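4 min read

The Pen Exit

When Basard let go of the Farkdale office, the email said every desk had to be returned "in its original condition." Lorenz Zwahlen had been at 473 for 8 years and could not remember the original condition of anything, including himself. He wrote back to ask. The reply said to refer to the original email.

So he cleared the desk. The monitor went away on a cart. The stapler, which he had stolen from 474 and which 474 had stolen from accounting, went back to accounting, where nobody recognized it. By 3 in the afternoon he was down to the pens.

There was a form for pens. A pen with the Henell logo had to go back to Henell, who had paid for them during the merger that didn't happen. A pen without a logo was "personal or ambient." Basard had ordered 2000 of the Henell ones and had since decided it wanted to know where they were.

"Ambient," Lorenz said over the partition.

"It means it was here when you got here," said El Idrissi, who was keeping her own desk until September and enjoying it. "Like the carpet."

"And if the logo's rubbed off?"

"Then you take it apart. There's a stamp on the inside."

He thought she was joking. She slid the form across the top of the partition and there it was, section two, in a font meant for wedding invitations. Separate cap, barrel and refill. Inspect. Reassemble or surrender.

He had gone to school for a long time. He had once presented a forecast to 300 people and only 200 of them had left. Now he sat down with a clear plastic box he'd been using for paper clips, tipped the clips into his coat pocket, and started in.

The first one gave him trouble. The second one gave him the same trouble, but he took it more personally.
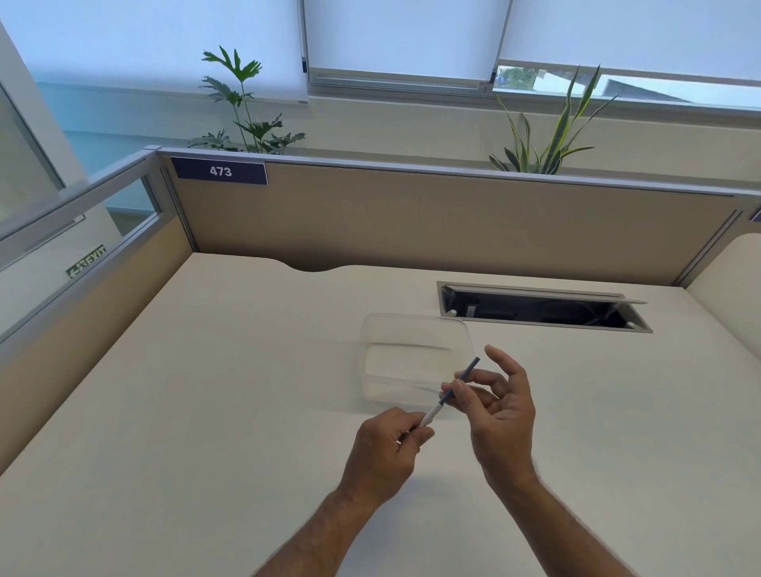
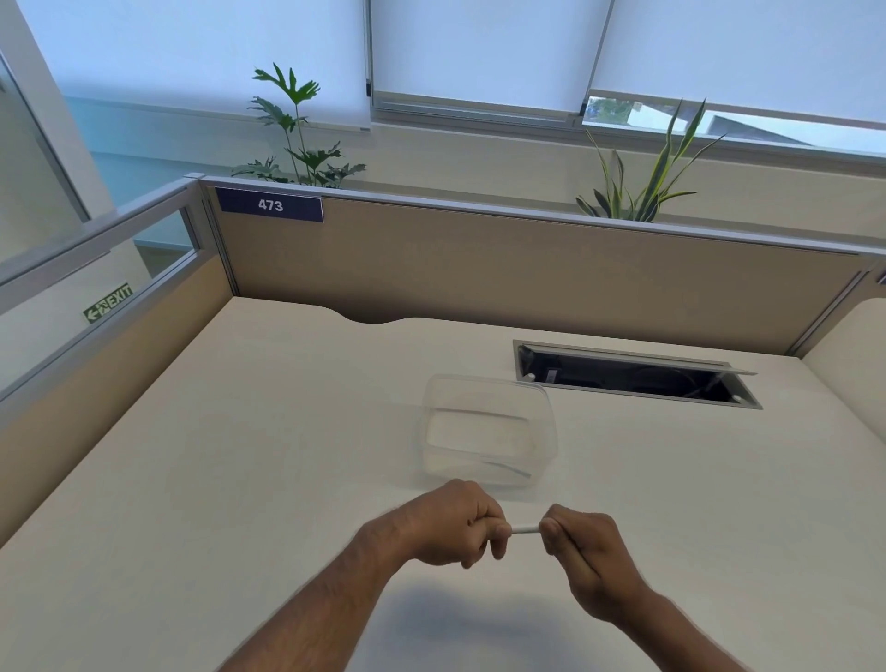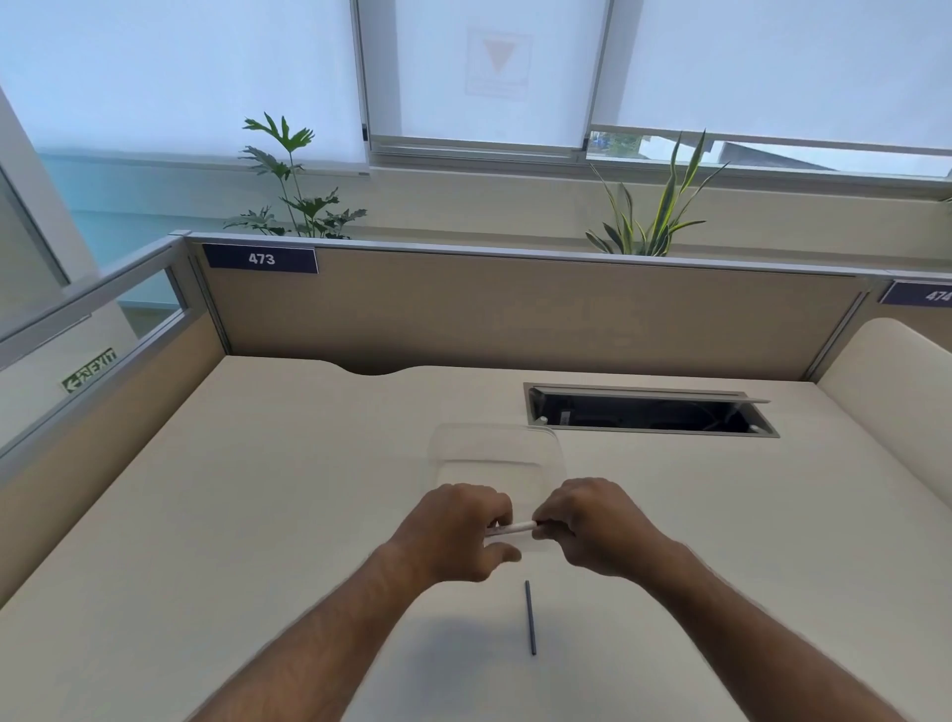 Desk 473, pens under review.

"How's it going?" said El Idrissi.

"I'm looking for a stamp the size of a flea."

"Is it there?"

"Something's there. It could be a stamp. It could be lunch."

She came around to look. She held the piece up to the ceiling light, turned it, and gave it back with the face of a jeweler who has bad news about your grandmother.

"Ambient," she said.

He wrote *ambient* on the form. He did the next one and wrote *ambient* again. After that he stopped looking for stamps and just wrote the word, which got easier and prettier every time, until he was putting a little tail on the t.

At five he carried the form down the hall. The woman from Basard read all of it, both sides, moving her lips at the long parts.

"These are all ambient," she said.

"It was that kind of desk."

"And what did you fill this out with?"

Lorenz looked at the pen in his hand. It was blue and quite heavy, and along the side of it, in letters he had not noticed in 8 years, it said Henell.

She held out her palm. He gave it to her. She wrote him a receipt with it, clicked it shut, and put it in her purse.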